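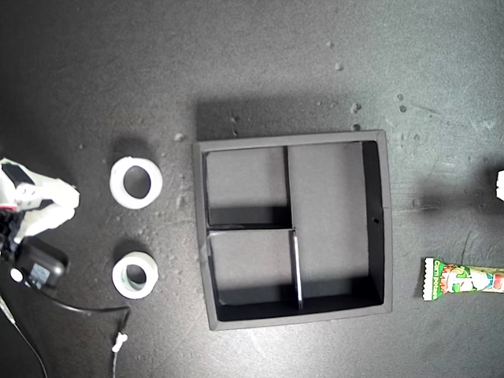
Workshop Practice, Unit 4
Sorting and storing small parts
Notes for the bench session

Read these notes before you come in. You will need your own marker pen and a soft cloth. Everything else is on the shelves.

1. Clearing down

Brush the bench top before you put anything on it. Crumbs of plastic get into bores and under rims, and on a dark top the small pale ones are easy to see, so there is no excuse for leaving them. Use the hand brush first and the cloth second. Scuffs in the surface don't matter and you needn't try to get them out.

2. The tray

We use low-walled trays with three compartments: one tall one down the side and two square ones next to it. The same layout is used in every session. Set the tray down flat, well in from the edge of the bench, with the tall compartment on your right.

Tall compartment: parts checked and passed.
Upper square: parts waiting to be checked.
Lower square: parts put aside, with a note saying why.

Don't heap parts above the walls. If a compartment fills up, empty it into a labelled bag and carry on. Rings go in flat. A ring stood on its edge will roll as soon as the bench is knocked.

3. Rings and open cylinders

Most of what you sort will be white plastic, either plain rings or short cylinders with an open end. Put the rings down side by side before you start and compare them by eye. Two rings can look the same size until they are next to each other. Larger ones are sorted first.

Cylinders take longer. Some have a thick rim and a step just inside it, and the step is the part that matters, as the mating piece sits against it. Hold the cylinder by the open end or by the outer wall, whichever the part allows, and tilt it to the light.
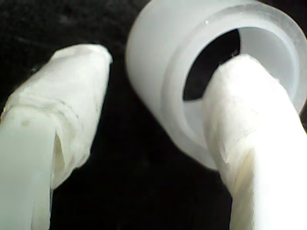
Frosted plastic lets light through and this hides faint marks. Turn the part slowly and look along the wall, then at the rim, then at the ledge inside. A chip on the rim is a reject. Cloudiness in the wall is passed unless the job sheet says otherwise.

Wipe off dust with the dry cloth — no solvent on any plastic part.

4. Bags and labels

A full bag holds 200 rings or 8 cylinders. Write the part name, the quantity and your bench number on the label before you fill the bag. Plina and Fiore parts are kept in separate drawers even where they look alike. Rirker parts go back to the stores hatch at the end of the session.

5. Job sheet

The batch for this unit is 900 rings, shared across the group. Stores issues 1000 to allow for rejects. Enter your totals on the Hivedix sheet by the door, one line for each bag. If you make a mistake, cross it out with a single line and write the correct figure beside it.

Completed sheets are due by 25th August. Bring your copy to the next session, when we start on fits and clearances.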